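Six weeks with the Weketti tabletop kit

I signed up for the Weketti trial in June. It covers the use of a two-arm setup, a software license from Sevano, and phone support until 6 in the evening. The price after the trial is 515 a month, and I wanted to know what that gets you before I paid it.

Setup took one long afternoon. The printed guide is fine up to page 13, where it sends you to a web page that no longer exists. Support emailed me the missing part.

I stuck to bowls. A light blue one gave me the most to think about, as the fingers have to go one on each side of the rim and the wrist camera has the bowl filling much of its view once they are in close.

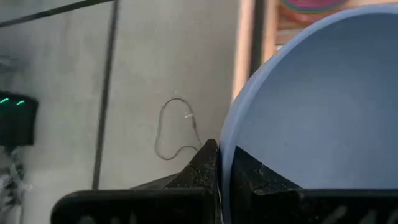 Two arms, two bowls

The second arm is what you pay extra for. I put a smaller off-white bowl next to the blue one and worked with both arms on the same tabletop. I logged 184 tries in all. The software saves each one under its own name, and searching them is quick. Deleting them is slow, one at a time.

The white top is very shiny and picks up the ceiling lights. I would ask for a matte one.

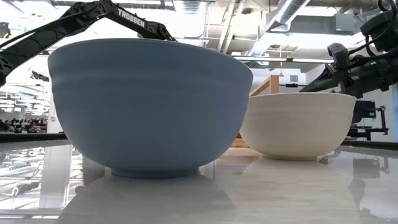

Cowie wrote in to say that the Nillden plan costs less and lets you delete in batches, but the phone support is extra. I haven't tried it. My trial has a week left and I'm leaning toward keeping the kit through the fall.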